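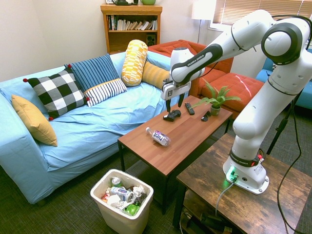

Bollness revised its operating rules for home-style test rooms in July, after an internal review of 1,346 logged runs. The safety lead at the firm, who wrote most of the new text, says the old version was too vague on stopping. "It said 'stop when necessary.' Two operators will read that two ways."

The rule now names the conditions: a person inside the marked reach, a slipped grasp, any unexpected contact. The arm stays stopped until the operator has checked the base mounting and cable run - both go in the log.

Speed limits are set per task. "We review them every 45 days," she says. "If the object list changes, we review them that day."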